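Preparing a Carton for Return Shipment
Nonum Office Services, Mailroom Procedures

Staff who return goods to a supplier are asked to prepare the carton before bringing it to the mailroom counter. Cartons that do not meet the requirements below will be handed back to the sender.

What you need
Packing tape, scissors, a return label, and a clear work surface large enough to turn the carton on.

Step 1. Place the item in the center of the carton and fill the space on every side with paper. The item should not shift when the carton is tilted.

Step 2. Fold in the short flaps first, then the long flaps. The flaps must lie flat. If they bulge, remove some of the filling or choose a larger carton.
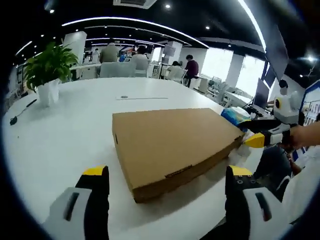 Annunziata Sanna

Step 3. A plain corrugated carton with its flaps closed should be checked along each seam. Press existing tape down firmly with the palm, and apply a new strip wherever the edge lifts.

Step 4. Remove or cover all old labels and barcodes. Attach the return label to the largest face, at least one inch from any edge. Do not place it across a seam.

Step 5. Write the return number on the packing slip and enter it in the Clikari log. Returns to Gatti also require a copy of the original invoice.

Weight and collection
The limit for a single carton is 20 pounds. Heavier shipments must be divided or booked through the freight desk, extension 1044. Collection times change in December and are posted at the counter.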